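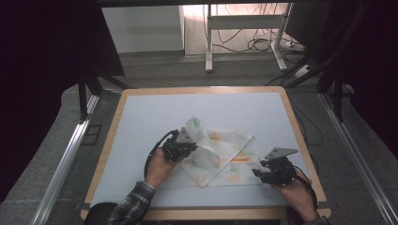 Figure 7.1 A thin, patterned cloth partway through folding on a square table.

Chapter 7
Folding and the Claims Made for It

Most books on household work treat folding as settled. You lay the cloth flat, bring the edges together, smooth it, and repeat. Students who have read the earlier chapters will know to be careful with any method that can be written in one sentence. The sentence usually leaves out the part where the trouble is.

Look again at Figure 7.1. The cloth is mostly white, with soft patches of green and orange, and it lies bunched in overlapping triangles. Which edge should be brought to which? The printed instructions supplied with household linens rarely say, and they tend to start from a flat, squared cloth, as if it came out of the basket that way. Getting from a heap to a flat sheet is often the longer job, and this chapter gives it more room than folding manuals do.

Thin fabric makes matters worse. A heavy bath towel has some stiffness and will hold a crease while you reach for the next corner. A light cloth slides over itself, catches air, and drops back into whatever shape it likes. Pulling on one corner may open the cloth or may simply drag the whole bundle toward you. Writers who recommend "a firm shake" have perhaps not tried it over a small table.

What the Hamel Trial Showed

The study most often quoted in training courses is the Hamel trial, run over a single October in the linen room at Prernomcombe. Workers there folded 561 cloths, of which 199 were started again at least once. Odette Riviere, who wrote up the results, argued that a fixed starting corner would remove most of these restarts. Her report has been repeated in course handouts ever since, usually without the tables.

The tables deserve a look. Riviere did not separate heavy cloths from light ones, and she recorded a restart whenever a worker put the cloth down, whatever the cause. Someone who stopped to answer a question was counted along with someone who had lost the edge. There was also no second group working without the fixed corner. The advice may be good. The trial does not tell us so.

The later Malero method makes a larger claim, promising to cut folding time by up to 80 percent. The obvious reply is to ask what it was timed against. The Malero handbook compares trained folders with beginners on their first morning, and almost any training would do well on that test.

What Can Be Said

A few points survive. It helps to find one hemmed edge and follow it by hand to a corner before lifting anything. It helps to work on a surface larger than the finished fold. Pattern is a poor guide: a stripe may run beside the hem or wander across the middle, and students who line up the print often end with crooked sides.

Section 7.2 takes up flattening, and Section 7.3 compares the half fold, the third fold, and the Plorholm roll. Before going on, fold 2 cloths of different weights, without instructions, and write down each point at which you had to stop. Keep the notes. You will need them for the exercise at the end of Section 7.3, where the published methods are tried on the same cloths.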